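WERIK PUBLISHES REVIEW OF JAVAVELL HAND-HELD GRIPPER KIT: GOOD TOOL, THIN EVIDENCE

For immediate release

GRENUM, February - Werik, the independent reviewer of automation equipment, has today published its review of the Javavell hand-held gripper kit and the recording service sold with it. Our view is that the hardware is sound, the service is slower than buyers are led to expect, and the central claim in the sales material has not yet been shown to be true.

Javavell offers the kit to firms that want to teach robots to handle everyday objects but do not want to keep a robot arm on the premises while they do it. A person holds the gripper, squeezes the trigger and does the job by hand. The recordings are sent to Javavell, which checks them, trims them and returns them in a form that can be used to train a robot. The sales brochure says this takes the customer "from shop floor to working robot". We asked to see the working robot. At the time of going to press we had been shown the first half of that journey, and had been promised the second.

What we tested

Werik had two kits on loan from Javavell for 19 working days. The recording was done in and around furnished display areas, with the cooperation of Smits, which fitted out the space. Our testers wore the kit for up to two hours at a stretch and handled goods and fittings of the sort a service robot might one day be asked to deal with: lids, drawers, bottles, containers, small appliances and soft items.

Javavell did not pay for the review and did not see it before publication. It did supply training for our testers, which lasted a morning and was well run.

What we found

The gripper itself is the best part of the offer. It sits well in the hand, the trigger has a steady pull and the finger pads hold smooth plastic better than we expected. New users were making tidy recordings by lunchtime on the first day. Anyone who has tried to steer a full-sized arm from a joystick will see the appeal.

Weight is less of a success. Javavell calls the kit "all-day wearable". Our testers disagreed. The strap takes some of the load but most of it still ends up in the wrist, and work above shoulder height was tiring within minutes. We would plan for short sessions and frequent changes of hand, and cost the job on that basis.

The larger concern is how much of the work survives. Over the test period our people made 1,431 recordings. After Javavell's own checks, 526 of them were accepted for training use. That is a little over a third. Javavell says the share rises as users gain experience, and it did rise for us, but not by enough in 19 days to change our opinion. The company's price list charges for recordings sent in and makes no separate allowance for those turned down. Buyers should ask about this before they sign anything.

The reasons for rejection were set out in a spreadsheet, and some of them were fair. Our testers moved too fast, blocked the camera with a sleeve, or started before the kit was ready. Others were harder to accept. Shiny and see-through objects caused a large share of the failures, as did bright overhead lighting. A shop is full of both. If a product is sold for use in real places, it has to cope with the lamps that real places have on the ceiling, and a note in the manual advising customers to "consider softer lighting" will not help a retailer whose lights were chosen by someone else.

We also had trouble with the markers. Each gripper carries a square black-and-white marker which is used to work out where the tool is. When a tester turned the gripper too far, tracking dropped out with no warning, and the fault came to light only when the recording came back rejected. A simple beep would fix this. Javavell told us a warning sound is planned for a later version and would not give a date.

Turnaround was quoted as next day. In practice, batches sent before noon usually came back the following afternoon, and batches sent after noon came back when they came back.

The claim we cannot support

Javavell states that recordings made with the kit "transfer directly" to a range of robot arms. This is the reason most customers would buy it, and it is the point on which we were given the least to go on. We were shown a short film of an arm picking up a cup. We asked which recordings it had been trained on, how many attempts had been made and what happened with a cup it had not met before. The answers were friendly and did not contain any numbers.

It may be that the claim is right. Hand-held recording is a sensible idea and the accepted recordings we looked at were clean and well labelled. But a clean recording is a starting point, and the brochure sells it as a finished result. Until there is a published test on an arm, using recordings made by ordinary customers, we advise readers to treat the word "directly" with care.

Javavell hand-held gripper review, Smits display space, Grenum
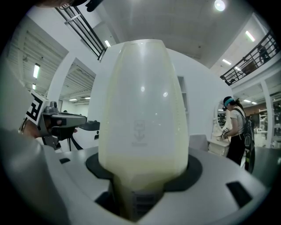
Hand-held gripper, marker at its upper end, beside a translucent container seated in a light grey base. To the right, a woman wearing a backpack faces a white vanity.

Who should consider it

Research teams and larger firms with their own engineers will get value from the kit now. They can do their own checking, they will know what to ask for, and they can live with a high rejection rate if the accepted material is good - which in our case it was.

Smaller firms hoping to hand over a box of recordings and receive a robot that can tidy shelves should wait. For them we suggest a short trial with a fixed price, payment only for accepted recordings, and at least one task shown on an arm before any longer contract begins. Javavell told us it would "look at" such terms case by case.

Reply from Javavell

Javavell was sent our findings of fact, without our conclusions, and given time to answer. The company accepts the recording totals. It says that our choice of objects was "demanding", that lighting in the test space was stronger than it recommends, and that a revised training guide is in preparation. It stands by its statement on transfer. Werik has offered to repeat the test with an arm of Javavell's choosing and will publish the outcome whichever way it goes.

Availability

The full review, with the list of tasks and the reasons given for rejected recordings, is free to read on the Werik website. Paper copies can be requested from the Grenum office.

About Werik

Werik tests and reviews automation equipment and related services for buyers in retail, storage and light manufacturing. It takes no advertising from the makers of products it reviews, and equipment on loan is returned at the end of each test. Both Javavell kits have gone back.

Press contact: Werik press desk, Grenum. Lines open from 9 am.

ENDS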